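Call for Participants: Basico Two-Arm Folding and Tidying Kit, Pilot Round

Dudummont is looking for people to try out the Basico kit before it goes on general sale. The pilot is open to small laundries, repair and resale shops, school labs, makerspaces and anyone else with a real need to handle clothes, books and desk items in a small space. You do not need a background in robotics. You do need a sturdy bench, a regular power outlet and the time to use the kit every week.

Basico is a two-arm tabletop kit sold together with a software package called Bravo. The arms mount on a rail at the front of an enclosed cell. An operator guides the arms through a task, Bravo records the motion together with the camera views, and the arms are then trained to do the task on their own. During the pilot we want to find out how well this works away from our own building in Watton, with items we did not pick and operators we did not train in person.

What the pilot covers

The main task is tidying a mixed work surface: folding a shirt, moving soft items to and from a basket, and filing flat things such as folders and binders upright in a rack. We chose it after our January trials. Most of the failures in those trials came from soft items lying close to hard ones, where a gripper finger has to get hold of cloth without pushing a basket or an organizer out of place.
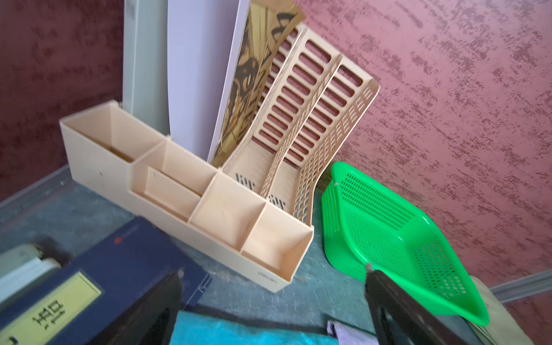
Participants will run the same group of tasks with their own things. We would like to see desk trays, file racks, baskets, notebooks, T-shirts, dish towels and similar items in everyday sizes. Please do not buy anything new for the pilot. Used items are fine. Glass, liquids, food, blades and anything heavier than a large hardcover book are outside the limits of the kit and should be kept out of the cell.

Each site will be asked to complete 272 recorded runs over the pilot period. A run is one task from start to finish, including any time the operator has to step in. Failed runs count toward the total and should be sent in with the others. Our current data set has 3,027 runs, nearly all of them made by our own staff, and the software has picked up our staff's habits.

What we provide

The full Basico kit on loan: two arms with grippers, a camera on each wrist, one fixed camera for the overall view, the rail and the cell.

A Bravo license for the length of the pilot and for one year after it.

A setup visit by video call, and a second call after your first week.

Shipping both ways, plus a box of spare gripper pads and cables.

A discount of 32 percent if you decide to buy the kit when the pilot ends. There is no obligation to buy.

What we ask of you

One named operator, 18 or older, who will do most of the runs. A second operator is welcome and will be given a separate login.

At least four hours of use a week for ten weeks.

A short written log after each session. Two or three lines are enough. We mainly want to know what you tried, what you had to do by hand and whether you restarted anything.

A bench at least five feet wide and strong enough to carry 100 pounds, in a room that stays dry and can be locked.

An internet connection good enough to upload recordings overnight.

Known limits

The kit you receive will be a pre-production unit, and you should apply with that in mind. Folding is slow. A person will fold a shirt faster than Basico does, and that will still be true at the end of the pilot. Thick seams and heavy knits give the grippers trouble. Shirts with collars take more practice runs than plain T-shirts, and we suggest leaving them until the third week. Glossy covers sometimes slip when the arm tries to lift them from flat.

The arms stop when the front switch is pressed or when either one meets more resistance than it expects. The second kind of stop happens more often than we would like, mostly when both grippers are pulling on the same piece of cloth. Clearing it takes less than a minute. Please write down every stop in your log, even the ones that seem minor.

The circuit boards below the rail are reachable on this version. Keep loose cloth, drinks and children's hands away from the front of the cell while the power is on.
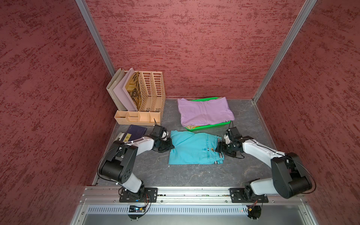 Hugo Lorente
Pilot Program Lead, Dudummont

I will be your contact from the day the kit ships to the day it comes back. Questions about lighting, bench height or whether a certain item is suitable can come to me directly, and you do not have to wait for a scheduled call.

Recordings and privacy

The cameras record only while a run is in progress. The fixed camera looks into the cell, but an operator's hands and sleeves can show up when something is put in or taken out. Please remove anything with a name, address or account number on it before you start. Recordings are used to train and test Bravo. They are not sold, and we will not use them in advertising unless you agree in writing. You may ask us to delete any single run up to 30 days after you upload it.

Who should apply

We are looking for a mix of sites. Shops and laundries are the group we have the least experience with, so they will be considered first. Schools may apply if a staff member is the named operator. Private homes may apply if there is a separate room for the kit. We are not able to ship outside the continental United States in this round.

Experience with other robot arms is not a plus or a minus. If you have used one, tell us which kind and for how long, so that we can plan the first call.

How to apply

Fill in the application form on the Basico page. It asks for the following:

Your name, the name of your business or school, and the shipping address.

A photo of the bench and the wall behind it.

A list of the items you plan to use, with rough sizes.

One paragraph on the job you would most like the kit to do for you, even if it is not on our list.

The hours you expect to be able to work with it.

Applications close 5/5/24. Everyone who applies will get an answer by email within three weeks of that date. Sites that are chosen will receive a loan agreement to sign, and the kit ships once we have the signed copy. Incomplete forms will be returned once with a note on what is missing.

If you cannot take part in this round but want to hear about the next one, check the box at the end of the form and leave the rest blank apart from your name and email.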